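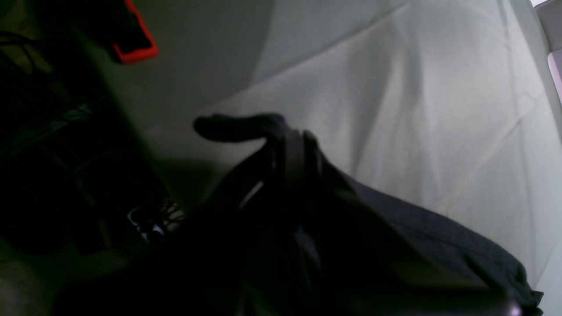 Can a white cotton sheet and a dark gray garment go in the same wash once the garment has been washed a few times?
Keep them apart until the dark piece passes a damp rub test with no color on the cloth, and even then run the mixed load cold.

Ticket 2508
Subject: Gray cast on white flat sheets after mixed loads
Opened by: Gönül Akyol
Assigned to: Benjie Lumanlan
Site: Durnham guest house, ground floor laundry
Status: Closed

Initial report (Akyol)

White flat sheets are coming off the line with a dull gray tone. It is not a stain with an edge. It is an overall cast, worse on one half of the sheet than the other. Started in July. Detergent is the Erdem powder, same as before. Washer is the Hakasar front loader, cotton program, warm. Since July the staff overshirts (charcoal, woven) have gone in with the bedding to save a cycle. The supplier said the overshirts were prewashed. Rewashing one sheet alone with a normal dose made no difference that I can see.

Reply 1 (Lumanlan)

Three possible causes: loose dye from the overshirts, detergent residue holding soil, or minerals from the water. Each has a different fix, so please do not bleach anything yet. If there is iron in the water, chlorine bleach will turn the sheets yellow and that is hard to reverse.

Please check the following and report back:

1. Spread one affected sheet on the sorting table in daylight, next to a white sheet that has never been in a mixed load. Creases throw gray shadows that look like discoloration, so pull the fabric flat before you compare.
2. Dampen a white cotton cloth, press it against an inside seam of an overshirt and rub for a slow count of twenty. Look at the cloth.
3. Put a clean, dry sheet in the washer with no detergent, warm program. Look through the door during the wash. Suds mean residue.
4. Tell me the dose you use and the size of the load.

Reply 2 (Akyol)

1. Flat against the unaffected sheet, the difference is clear. Some of what I had taken for dark patches was folds, but the general tone is gray.
2. The cloth picked up a gray smear. I tried a second overshirt and got the same.
3. Thin line of suds for the first few minutes, then none.
4. One full scoop, drum full to the top. I do not know what the scoop holds.

Reply 3 (Lumanlan)

Result 2 is enough to explain the color. The overshirts are still losing dye. Result 3 says there is a little residue as well - minor, but worth fixing at the same time. The full drum makes both problems worse. A flat sheet wraps around smaller items, the bundle does not rinse through, and the part of the sheet in contact with the dark cloth takes the most dye. That fits the one-sided pattern you described.

Treatment for the affected sheets:

- Fill the soaking tub with warm water and dissolve the Arkus oxygen bleach at the dose on its label. Stir until no grains are left.
- Put the sheets in unfolded, 4 at most. Push them under.
- Soak overnight. Turn them once if somebody is there to do it.
- Run the cotton program warm, normal dose, whites only, with an extra rinse.
- Check before drying. If any gray is left, repeat the soak. Do not tumble dry a sheet that still shows color.

Treatment for the overshirts:

- Wash alone or with other darks, cold, inside out.
- Repeat the rub test after every second wash. They stay out of mixed loads until the cloth comes up clean.

Sorting: whites in one pile, darks in another, before anything goes near the drum. Do not use a clean sheet as a surface for sorting damp dark clothes. Dye transfers by contact when the fabric is wet, no machine needed.

Reply 4 (Akyol)

Soak done on the first batch. All but 2 sheets match the unaffected one when laid flat. The remaining pair are better but still slightly gray at the hem, where the fabric is doubled. Second soak tonight. I leveled a scoop onto the kitchen scale and it is well over the amount on the Erdem box, so I have marked a line on it.

Overshirts washed cold twice. Rub test still shows a faint mark.

Reply 5 (Lumanlan)

Hems are slow to clear. Open the hem fold with your fingers when you put the sheet in the tub so the solution reaches the inside. Keep going with the overshirts. Charcoal can take several washes to settle - if there is no improvement after six, send one back to the supplier with the rub cloth.

Spin speed: use 400 for the sheets if creasing is a nuisance. It has no effect on the color.

Update, September 9, 2025 (Akyol)

Both hems clear after the second soak. Fifth cold wash on the overshirts, cloth clean on the ones I tested. I am leaving them in the dark pile anyway. Drum is now loaded to three quarters, extra rinse on for bedding. No new gray on any sheet.

Please close.

Resolution code: dye transfer, secondary overdosing. Closed by Lumanlan.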